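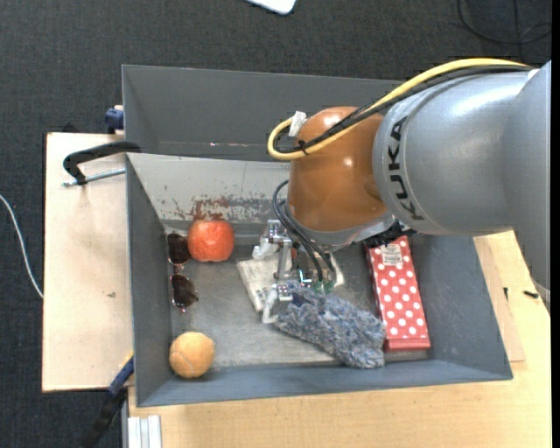 KUKA robot arm above a gray bin of assorted objects.

How to Apply for a Bendelton Community Radio Grant

Local groups in Brumside and Rindura may apply for support to produce a short radio series on a matter of public concern, such as safe water, schooling or voter registration. Please read these steps before you begin the form.

Step 1. Check that your group is eligible
Your group must have been active for at least 2 years and must hold a bank account in its own name. Groups without an account may apply through a partner organization – the partner then signs the grant agreement.

Step 2. Describe your listeners
State who the series is for, which languages they speak and when they usually listen. Include notes from at least 10 conversations with people in that audience. Names should be removed from the notes.

Step 3. Plan the series
A series has 3 to 5 programs. Give each one a working title and a short summary. Say which programs will include calls from listeners and who will host them.

Step 4. Prepare the budget
Use the budget sheet supplied with the form. Studio time, travel and presenter fees are covered. Vehicles, rent and debts are not. Groups using the Ham studio should enter the studio rate shown on the sheet.

Step 5. Submit the form
Send the form, the budget sheet and your listener notes together by email or deliver them to the Bendelton office. The office accepts paper applications until 4 p.m. on Thursday of the closing week. Incomplete applications will be returned and may be sent again in the next round – the next round opens in February.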